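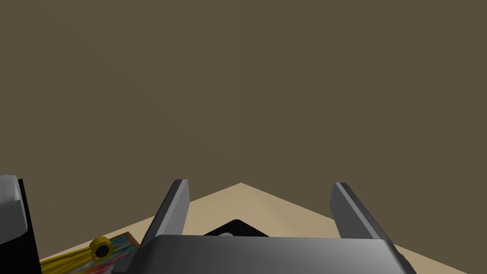
My half of the project was the shopping list. The class had already settled that the lab should get a real robot setup next year, and I raised my hand for the part where you figure out what to buy, in what order, and what we can live without (I like spreadsheets, sue me). I figured I'd be comparing arms most of the semester. Instead I spent most of it on grippers, and the reason is pretty easy to see once you drive the simulated one for an afternoon. With the fingers wide open there's a nice big gap, but the body of the gripper is so wide that it hides the lower part of whatever you're going for. The black thing between the fingers was like that for me, just a dark peaked top with a little light gray spot showing over the housing. So "how wide is the body" went on my list as its own column, right next to finger opening and price.

What I started with

The budget sheet I inherited had a single line that said "robot." That was it! I split it up into arms, grippers, mounting, computer, spare parts, and stuff to pick up. Then I wrote to suppliers and ended up with 4 quotes, which came back in four totally different formats. One had shipping folded in, one had shipping as a mystery to be revealed later, and one listed the mounting plate as an accessory even though you can't bolt the arm down without it. Getting them all into the same columns took me longer than any other job in this report, and I'd tell whoever does this next to send the suppliers a blank table and ask them to fill it in.

The two arms that stayed in the running were from Clarkel and Yeom. Clarkel is the cheaper arm, but the controller is sold separately and the cable they include is short. Yeom comes with everything in the crate, and the manual is really good (I read the whole thing on the bus). Once I added the missing pieces to the Clarkel price the difference shrank a lot, though Clarkel still came in lower. Reach was close enough that I stopped worrying about it.

One arm or two?

This was the big argument, and I changed sides. At the start I wanted one good arm with money left over for sensors. Then I tried the household tasks in the simulator with a single arm, and you keep wanting another hand. Holding something still while you do something to it is most of what people do in a kitchen, I guess! So the plan now is two arms, both the same model, so that the spare parts work for either one and we only have to learn one set of menus.
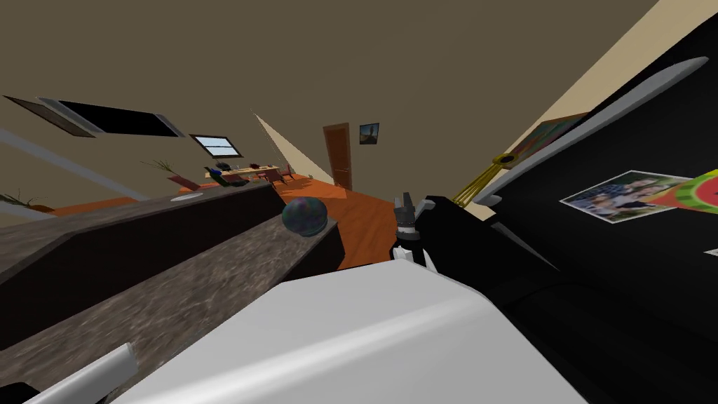
Two arms means two of nearly everything else, and I didn't appreciate that until I filled in the sheet. Two mounting plates, two sets of cables, two emergency stops if we want them on separate stands. It also means more floor space. I measured the back of the lab with a tape measure and some masking tape, and we can fit both stands if the tall shelf moves to the other wall. I put a line in for moving the shelf, at zero dollars, so it doesn't get forgotten.

The computer was less of a fight. We priced a Davonix workstation and also looked at reusing the desktop we already run the simulator on. The desktop handles our scenes okay, it just gets slow when I have several camera views open. My recommendation is to keep using it for the first semester and put the Davonix on the wish list. If it turns out that logging from both arms is too much for it, we'll know, and the quote can be renewed.

Grippers, again

Okay, back to my favorite column. The arms can be bought without grippers, and Fitis makes a parallel one that fits either brand with an adapter. Things I compared:

Finger opening, measured between the pads and not between the outer edges (check this, the quotes mix them up)
Width of the body
Whether you can swap the fingers yourself
Price of replacement pads
Cable routing, inside or outside

The Fitis gripper won on swappable fingers and lost on body width. I still picked it. Our objects are all over the place, from chunky round things to skinny ones, and I'd like to be able to print our own fingertips when the stock ones don't suit. For skinny stuff the stock pads are going to be our weak spot, I think, and I spent a good part of my simulator time trying to get a feel for how you'd line up on something narrow when you're looking from behind the gripper. 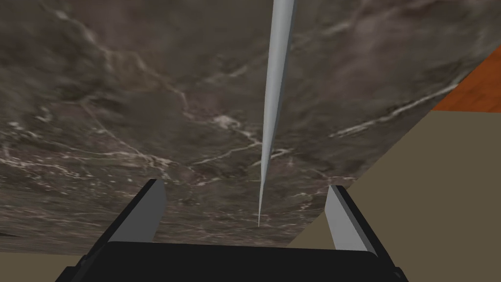
Gripper camera view in the simulator: fingers open, tip of the silver rod just above the gap, marble slab behind.

After those sessions I added a second camera to the budget, one on a fixed stand off to the side. From the wrist you can see nicely where the tip is compared to the fingers, left and right, but I had a hard time judging how far away it was. A side camera is cheap next to everything else on the sheet. I took the money out of the "stuff to pick up" line, because we can bring most of that from home anyway.

The order I'd buy in

Arms and mounting plates first, because Clarkel quoted 6 weeks for delivery and the plates have to be on the bench before the arms get here. Grippers and adapters go in the same week, in a separate order, so a delay with one doesn't hold up the other. Cameras and cables after that. Spare pads with the grippers, please, since shipping on a tiny bag of pads costs more than the pads do. I left the Yeom quote in the file as a backup and marked when it runs out.

Things I didn't finish

I never got a straight answer about the warranty if we print our own fingers. I also don't have a price for the longer Clarkel cable, only a promise that somebody would email me on Tuesday. The cell is yellow in the sheet. Power is the other open question: both stands would be on the same outlet strip as the soldering station, and I'd like someone from facilities to look at that before the order goes in. The sheet is in the class folder with the old version saved in the second tab.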